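Patterned Cloth Deserves a Place in Furnished Lettings

The Wurnbridge housing office revised its furnishing guidance in March. Under the new text, soft furnishings in furnished lettings should be plain, pale and uniform. Salim Barasa, writing for the Lyimo Tenants' Forum, has asked that the clause be withdrawn. This column supports that request.

The case for plain cloth is one of administration. A grey cover can be ordered in quantity, replaced without discussion and entered on an inventory in two words. These are real advantages to a landlord. They are of less use to the person who must live with the cover, and who will see every tea stain on it.

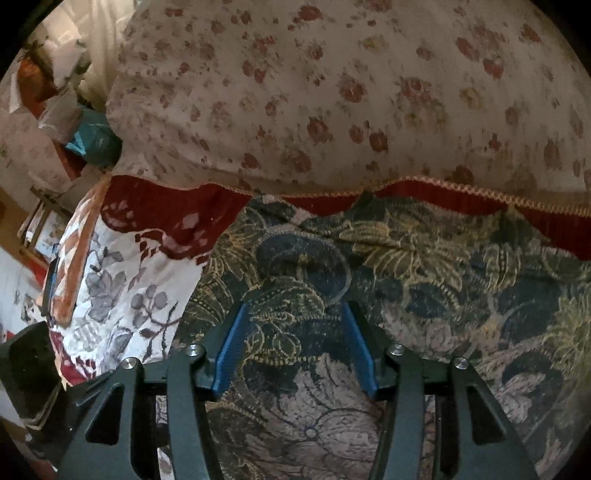
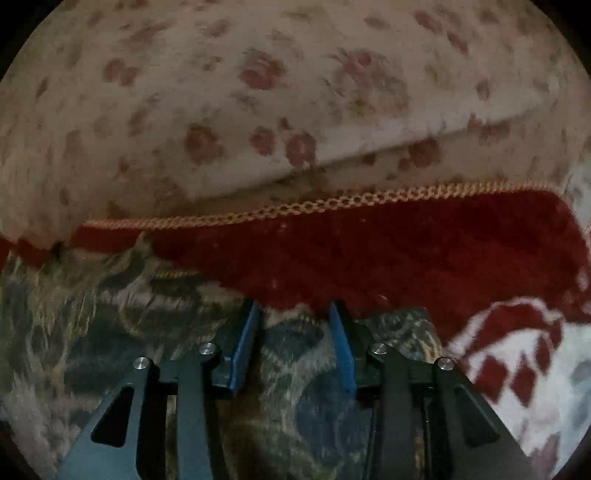
Pattern has long been the practical choice in homes where fabric is used hard. A busy design forgives small marks and hides creases, and it allows pieces bought at different times to be used together. Dark blue flowers with gold outlines may lie close to a beige cloth scattered with dusty rose ones, with red between them, and the whole need not look careless. The guidance would class such a mixture as "visually inconsistent". Many residents would call it comfortable.

Cost should also be considered. The Vendis range named in the guidance is priced at up to 90 pounds a cover, and two covers are required for each main room. Good second-hand cloth is sold in most towns for far less — much of it heavier than anything now offered new. A rule that sends it to the tip cannot be described as prudent.

The office is entitled to insist that furnishings be clean, sound and safe. It should leave colour and ornament to the household. The clause ought to be removed before the guidance is next printed.

Related items
Clirkorska Mill: what became of the weaving sheds
Letters: inventories and fair wear
Repairing a worn cushion cover
Storage in small bedrooms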